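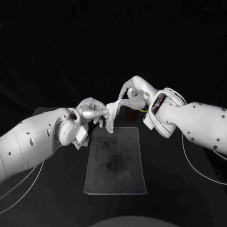 White cloth, grey towel and a small dark bottle on the worktop.

Textile Care: Guidance on Stained Towels

Residents of Tunaswood are reminded that the grey towels supplied to each household remain the property of the linen service and should be returned in a condition fit for further use. The number of towels withdrawn on account of staining rose again last quarter, to 51. Many of these could have been kept in circulation had the mark been treated before the towel was placed in the collection bag.

The following procedure has been agreed with Cloda, our laundry contractor, and replaces the notice issued in March.

Lay the towel flat on a hard, wipeable surface, with the stained part uppermost and the edges pulled out as far as they will go. A dark worktop is suitable, provided that it has been wiped down beforehand. Towels should not be treated while hanging over a bath or a radiator.

Use a separate white cloth for the cleaning itself. Coloured cloths may shed dye when damp and have caused several secondary marks this year. Dampen the cloth with cold water, twist it firmly between both hands over a sink and open it out again before use. Work from the outer edge of the stain towards the middle, pressing and lifting. Hard rubbing flattens the pile and can leave a dull patch that remains visible after washing.

Where cold water alone is not sufficient, a small quantity of Etuvex may be applied to the cloth. It should not be poured directly on to the towel. Leave the treated area for up to six minutes, then blot with a clean part of the cloth. Bottles are available from the linen room on request and should be returned there when empty.

Blotchy marks covering a large part of the towel are often older than they look and may need a second treatment. If the mark is still visible after that, please fold the towel with the stain outwards and attach a slip giving the flat number and, where known, the cause - tea, cosmetics, shoe polish and so forth. Slips may be collected with the clean linen.

Bleach must not be used on any grey item. The same applies to the darker bath sheets from the Lục range, which were introduced in September and are washed separately.

The linen room is open each morning from 6 until noon. Households that are short of white cloths may collect a pack of six without charge. Requests for replacement towels should be made on the usual form, which has been shortened and no longer requires a second signature.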